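Box closing cell: faults FAQ
Ascombe bench, updated June 2024

Gripper stopped over the lid. Can I reach in?
Not until the stop is pressed. Wait for 8 seconds of no movement, then hands in. 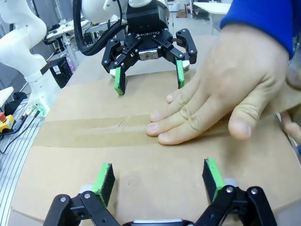 Paused on the screen is not stopped. We had a near miss in March that way, pinched sleeve, no injury.

What is fault 298?
Arm lost the flap. Usually a bent or frayed edge. Swap the box, clear teh fault, restart from open.
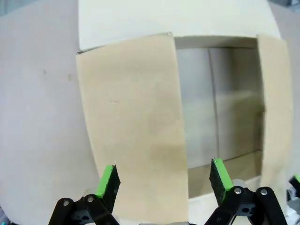
Tape lifting after a run?
Press it down by hand, arms stopped. Wrinkles ok, gaps over the seam not ok.
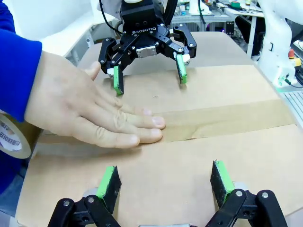 If it lifts again change the roll. Dont add a second strip, fault 943 comes up on thick seams.

Both arms froze, box between them?
Leave the box. Stop, back the arms off one at a time at 10 percent speed. 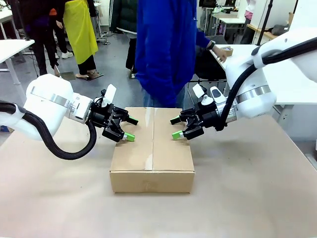
Still stuck, call Drodar support. Write it in the log either way.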